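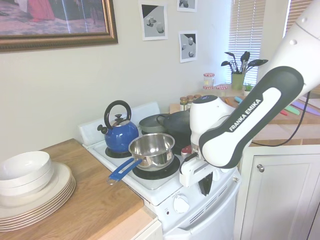
Ljubica Vukčević asks in the product reviews whether Balik Kitchen Concentrate can be left on a cooker top overnight to shift old grease, and whether the lower dilution would then do. It should not be left overnight at any strength. Once the solution dries on the surface it stops working and leaves a pale film that needs a second wash. For old grease, use the strong mix, keep the area wet for the full contact time and repeat.

Balik Kitchen Concentrate
Alkaline cleaner for enamel, glazed tile, stainless steel and hard plastics

Product type: liquid concentrate, to be diluted with water
Bottle sizes: 200 ml and 1000 ml
pH (undiluted): 9
Colour: clear, faint yellow
Scent: none added
Foam: low
Storage: upright, cap closed, away from frost
Made in: Celimham

Description

Balik Kitchen Concentrate removes cooking grease, food splashes, tea marks and the grey film that builds up where hands touch a surface often. It contains no bleach, no solvent and no abrasive. It is meant for routine cleaning of hard surfaces in home kitchens, staff kitchens and small teaching kitchens.

The product does not remove limescale. Scale is mineral and needs an acid. Do not mix the concentrate with a descaler or use one straight after the other on the same surface. Rinse with plain water in between. Burnt-on sugar and carbon will soften only in part and may need a plastic scraper.

Dilution

Light mix, for daily wiping: 4 ml to one litre of water.
Strong mix, for grease: 200 ml to one litre of water.
Do not use undiluted.

Use cool or lukewarm water. Hot water makes no difference to the light mix and causes the strong mix to dry too fast on a flat surface. Add the concentrate to the water, as the other way round gives more foam and makes the fill line hard to read. A made-up mix should be used within the week. It does not spoil, but the grease already carried back on the cloth will weaken it.

The Clotetent trigger bottle (sold separately) has the light mix marked on its side. The strong mix is not marked on this bottle and has to be measured with the cap cup supplied with the 1000 ml size. The 200 ml bottle has no cap cup.

Use on cookers and hobs

Switch off and let the cooker cool fully. Wipe away crumbs with a dry cloth. Apply the mix to the cloth and wipe the top, the back panel and the front. Do not spray around control knobs or into the gap under a ring. On coil and solid plate hobs, clean the surround only and leave the heating part dry. Allow four minutes for the strong mix, then wipe with a damp cloth and dry.

White enamel should be finished with a dry cloth. Streaks on white enamel are nearly always rinse water left to dry, and a second coat of cleaner will add to them.

Use on kettles

Outside surfaces only. Unplug an electric kettle, or take a stove kettle off the heat, and let it cool. Light mix on enamel and painted steel. Keep the cleaner away from the spout and the inside of the lid. If any gets in, rinse, fill, boil and empty before use. Pay attention to the base of the handle, where grease from the hob collects and is often missed.

Use on moulded plastic

Appliance housings, bin lids, switch covers and cupboard fittings can be cleaned with the light mix. Textured and satin plastics hold dirt in the surface grain and may look patchy after the first pass. Repeat with a soft nylon brush, working in one direction. Vents and small holes should be brushed with a barely damp brush - never sprayed. Unplug the appliance first and leave it unplugged until dry. 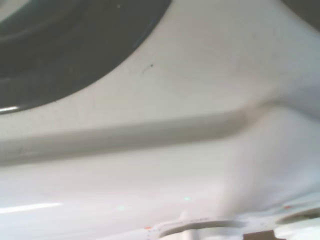
Off-white moulded plastic at close range.

Yellowing caused by sunlight or age is a change in the plastic itself and cannot be cleaned off. Test clear plastics on a hidden part before use. Some of them craze when in contact with alkaline products, and the damage may not show until the next day.

Not suitable for

Bare aluminium, including most older stove kettles and pan lids
Unsealed wood and cork
Marble and limestone
Copper and brass
Non-stick coatings
Oven linings sold as self-cleaning

Cloths

Any lint-free cloth can be used. The Brekke flat weave cloth was used in our own trials and leaves little water behind. Looped cloths pick up more grease per wipe but catch on knob edges and trim. Wash cloths without fabric softener, which coats the fibres and causes smearing.

Safety

Wear gloves for the strong mix. Keep out of reach of children. In case of contact with eyes, rinse with plenty of water and seek advice if soreness lasts. Do not decant into drinks bottles. Surfaces that touch food must be rinsed with drinking water after cleaning. Read the label before use.

Changes to this product

The cap on the 1000 ml bottle was changed in June. The new cap cup is wider and has a raised line at 4 ml as well as the upper line. Old and new caps do not fit each other's bottles. The liquid is unchanged, and bottles with the old cap may be used up as normal.

Ordering

The 200 ml size is sold singly. The 1000 ml size is sold singly or in cases of nine. Spare caps, trigger bottles and cloths are listed under Accessories. Bottles are sent without a trigger unless one is added to the order. Opened bottles cannot be returned.

Page last revised October 3, 2021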